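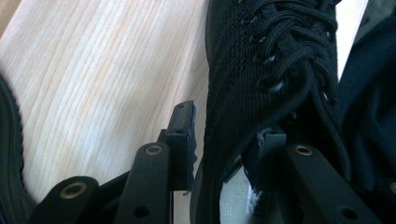 A black knit shoe and a hand-held gripper beside a pale wood surface.

Search this site
Enter keywords

Research News | Robotics | Manipulation

Urnlow Releases Results on Teaching Robots to Handle Shoelaces from Hand-Held Demonstrations

BURERECK, October 13, 2025 - Urnlow, a robotics research company, today released the results of a study on how robots can learn to work with shoelaces by copying people who do the same job with a hand-held gripper. The study found that short recordings of the difficult moments, added to full recordings of the whole task, helped a robot arm more than the same recording time spent on full demonstrations alone.

The work was carried out at the company's Burereck lab and finished in August. It is part of Lunovmont, Urnlow's research program on soft and flexible objects.

Laces are a hard case for robots. They bend in any direction, they cover one another, and they rarely lie the same way twice. A gripper that closes a little too high takes hold of the shoe instead of the lace. On a dark shoe with dark laces the camera also has very little contrast to work with, and the study included several pairs of that kind.

In the Urnlow method, a person holds the gripper and performs the task on a real shoe at a table. A camera on the tool records the view from just behind the fingers. The recordings are used to train a control policy, which then runs on a robot arm fitted with the same fingers and the same camera. No robot is needed while the recordings are made.

"Most of a demonstration is the easy part," said Ivana Riquelme, who led the study. "The hand comes in, the hand goes out. The part we care about is when the finger tip goes under a lace, and it goes by very fast. We were collecting hours of video and getting only a small amount of that."

The team changed its collection routine to address this. After each full demonstration, the operator returned to the point where the finger meets the lace and repeated only that step, starting from a slightly different angle each time. Some of the repeats were deliberately started from a poor position, with the finger too far to the side or pressed against the upper, so that the policy would have examples of how to recover.

The study used 19 pairs of lace-up shoes, with knit, canvas and leather uppers. The recordings were made by 14 operators over the course of the project. Three tasks were tested: picking up a loose lace end, lifting a crossed lace away from the tongue, and pulling a loop until it came free.

The policy trained with the added repeats did better on all three tasks than the policy trained on full demonstrations alone. The gain was largest on lifting a crossed lace and smallest on picking up a loose end, which both policies handled fairly well. Total recording time was kept the same for the two policies.

Results were weaker on two points. Flat laces were harder than round ones, mainly when they lay tight against the tongue. The policy also had trouble when another dark object was close to the shoe, and would sometimes reach for the edge of that object first. Adding more recordings with two shoes side by side reduced the problem but did not remove it.

"We would not call this lacing a shoe," said Genji Mizuno, who designed the finger tips used in the study. "It is three steps out of a longer job. What we can say is that the steps are repeatable enough now that we can start to put them in order."

Mizuno said the finger tips went through several versions during the project. Early tips were too thick to pass under a lace without moving the shoe. The later ones are narrower, and they wear at the edges with use. The team replaced them on a fixed schedule so that a worn tip on the hand-held tool would not be matched with a new one on the robot - or the other way around.

The same collection routine is now being tried on drawstrings and cable ties. Nomura, a footwear repair and refurbishing firm, will provide used shoes for the next round of recordings, including pairs with frayed or knotted laces. Urnlow expects that stage to take some 2 months.

A written report, the collection instructions given to operators, and drawings of the finger tips are available from Urnlow on request. The company plans to release a portion of the recordings after it has finished checking them.

About Urnlow
Urnlow develops methods for training robots from human demonstrations, with a focus on clothing, footwear, cords and other flexible goods. The company is based in Burereck.

Media contact
Press Office, Urnlow, Burereck

Filed under: Robot Learning, Flexible Objects, Lunovmont Program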